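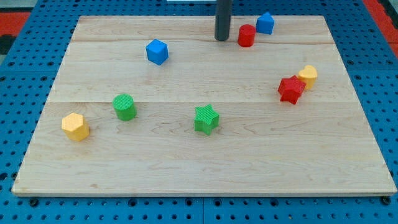

Do we buy the second arm this year or wait? The group wants it this year, ordered in April, with the old bench kept as the spare.

Category: Meetings / Equipment
April | Minutes by Wakana Honda

Quotes. Pumon and Flarkach both came in under budget, hooray! Flarkach has the longer reach, Pumon includes 2 sets of fingers. Strong feeling for Pumon.

Sorting blocks. We agreed to print 200 more, same colors, and add new shapes (lots of ideas here, we ran over). Filament comes out of the supplies line.

Benches. Ichikawa can deliver 4 perforated tops in six weeks. Approved.

Training. Jilholm offers a two-day course. Everybody wants to go! Wakana to ask about a group price.

Carried over: power outlets along the back wall, storage bins.

Next meeting at 4 p.m., same room.

6 comments | 2 shares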